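Notes from the Taltum Student Robotics Club: The Desktop Disassembly Project

The Taltum Student Robotics Club has begun the second half of its annual project, and members have asked that the club's progress be recorded in one place. The assignment for this year is the servicing of a desktop computer by robot arm. The club has 21 registered members, divided into teams of seven, and each team is responsible for one stage of the work: preparation, memory, and processor.

The preparation team completed its written inventory in August. Its report is available in the club folder and should be read before any member schedules time at the bench.
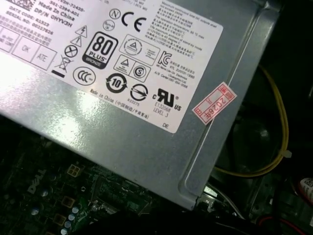 Members of the preparation team are required to identify every part before the arm is permitted to approach it. The rule was adopted after a long discussion of what a proper service record should contain. For the power supply, the record gives the Dell part number 0HYV3H and the 80 PLUS Bronze rating, both copied from the specification label. Entries for the remaining parts follow the same form. The team has asked that abbreviations be avoided, and I support that request.

The memory stage was assigned to the members who joined most recently. It offers a suitable introduction to alignment, as the slots are long and run parallel, and an approach at the wrong angle is easily recognized. Each member of the team was allotted 10 practice runs with the simulator before being scheduled at the bench. Requests for additional runs should be entered on the sign-up sheet.
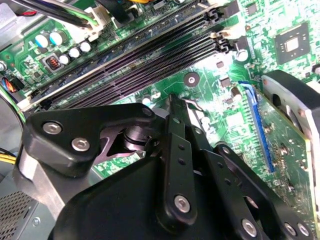 The gripper above the motherboard, with the memory slots empty.

The control software is a program the club calls Flekunton, written over two academic years and revised at the start of this one. Its principal improvement is a slower final approach, which the operator may pause at any point. The earlier version permitted a pause only between movements. Documentation for the new version remains incomplete, and the chapter on calibration is still in draft.

The processor stage has received the greatest share of attention. A processor must be held by its edges, kept level with the socket, and lowered without sideways movement. The team has written a separate procedure for each of these requirements and reviews them together before a session begins.
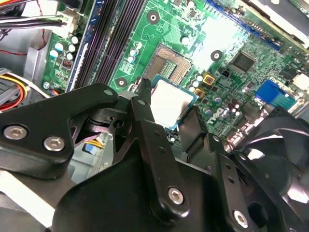

A reader from Arkivby wrote to ask whether the club intended to publish its procedures, and added that a school there would gladly try them with a smaller arm and report the results. The club welcomes the inquiry. The procedures will be released once the calibration chapter has been approved, and comments from other schools will be accepted at that time.

Bench sessions will continue in the Bondarchuk Workshop through the end of the term. Members are reminded to sign the log on arrival and to save their Flekunton settings under their own team's name.

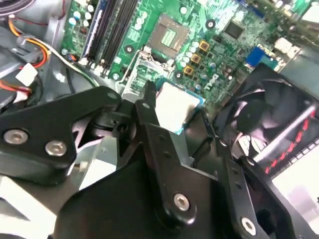
Posted by the Club Secretary, Taltum Student Robotics Club
Filed under: Projects, Processor Team

The final demonstration will follow the order of the written procedures, beginning with the inventory and concluding with the processor. Each team will present its own stage and answer questions from visitors. Team leaders should submit their speaking notes one week in advance, together with a current copy of the service record. Families and prospective members are welcome to attend.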